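Ticket 203 – Seat reservation displays blank after Deltgate on overnight service
Status: Closed, monitoring
Component: Passenger information, coach displays
Line: Sesevow to Trurngate, overnight sleeper 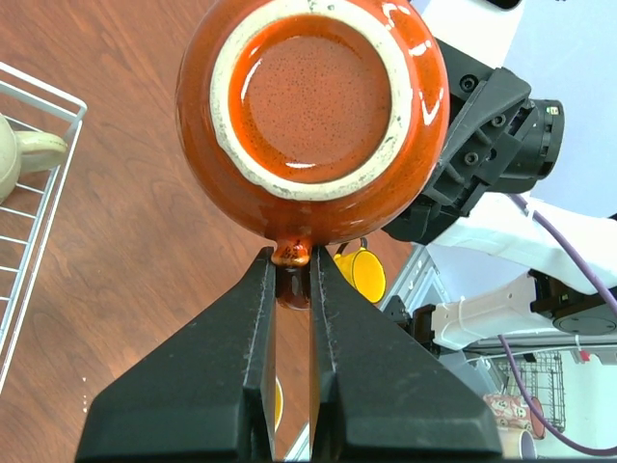
Seat reservation displays in coaches 4 through 7 go blank when the train leaves Deltgate and stay blank until the next full power cycle. Coaches 1 through 3 are not affected. The fault was first logged in September, on the second week of the new timetable, and has been reported by onboard crew on most northbound runs after that. Route announcements and door indicators continue to work in all coaches. The buffet in coach 4 takes its power from the same auxiliary feed as the displays, so catering equipment was added to the list of loads to check. Loose crockery was left out of scope, including the orange-brown glazed mugs with the unglazed foot ring and the dark speckles in the base. Southbound runs have shown the fault only once.

Environment
Train set: seven coaches, locomotive hauled, split and joined at Deltgate
Display controller: Nasr coach unit, one per coach
Reservation data: loaded at Sesevow before departure, refreshed at Deltgate
Coach bus: two segments, joined through the coupler between coaches 3 and 4

Steps to reproduce
1. Load reservation data at Sesevow with all seven coaches powered.
2. Confirm that seat numbers and names of boarding stations show in every coach.
3. Run to Deltgate. Separate the set between coaches 3 and 4 and rejoin it.
4. Wait for the scheduled data refresh.
5. Check coaches 4 through 7.

Expected: displays show updated reservations.
Observed: displays clear at the start of the refresh and do not redraw.

Log

Entry 1
Pulled controller logs from coaches 3, 4 and 5. Coach 3 receives the refresh and acknowledges it. Coach 4 receives the header, clears its table, and then reports a timeout after 18 seconds. Coach 5 is the same. No hardware faults recorded in any unit.

Entry 2
Checked the auxiliary feed in coach 4 with the water boiler and both ovens running. Voltage stayed within limits. Repeated with everything in the buffet switched off. The displays still went blank after the refresh. Power is ruled out as the cause.

Entry 3
Swapped the coach 4 controller with the spare held at Trurngate. No change. The removed unit was bench tested and passed. It has gone back on the shelf as the spare.

Entry 4
Inspected the coupler contacts between coaches 3 and 4. Two pins had light surface wear. Cleaned and remeasured, all readings normal. Fault still present on the next northbound run.

Entry 5
Compared the network address tables before and after the split. Before Deltgate, coaches 4 through 7 hold addresses given out by the controller in coach 1. While separated, coach 4 takes over as lead for its own segment and gives out new addresses. After the rejoin, coach 1 should take the lead back. The handover is logged as complete in coach 1, but coach 4 goes on treating itself as lead. Both controllers then answer the same refresh request, and the data block is dropped.

Entry 6
Reviewed the timetable change. The stop at Deltgate used to be 27 minutes. It is now shorter, and the refresh is sent before coach 4 has given up the lead role. Under the old timetable the handover had time to finish. This matches the date of the first report. It also explains the southbound result: on that run the train left late and the stop was cut to make up time.

Entry 7
Asked Nasr support for the handover timer setting. The value is stored in the controller configuration and can be changed without a new software version. Received the procedure and tested it on the bench with 2 controllers and a simulated coupler. The handover completed before the refresh in every test.

Entry 8
New configuration loaded to all seven coaches at Sesevow. The refresh job was also changed so that it checks for a single lead controller before it clears any table. If two are found, it waits and tries again – the old reservations stay on the displays in the meantime.

Entry 9
Northbound run completed. Split and rejoin at Deltgate were normal. Coach 4 released the lead role, the refresh was accepted, and all displays redrew. Crew reported no blank displays on arrival at Trurngate.

Workaround for sets without the new configuration
After rejoining at Deltgate, switch the controller in coach 4 off at the breaker panel, wait for the status light to go out, and switch it back on. Then request a manual refresh from the crew panel in coach 1. Do not cycle the whole coach, as this also resets the door indicators and the sleeping compartment call buttons.

Open items
Spare controller at Trurngate still has the old timer value. Update before it is next fitted.
Crew handbook page on display faults to be revised with the workaround.
Southbound runs to be monitored under this ticket number. Reopen if a blank display is reported after a normal rejoin.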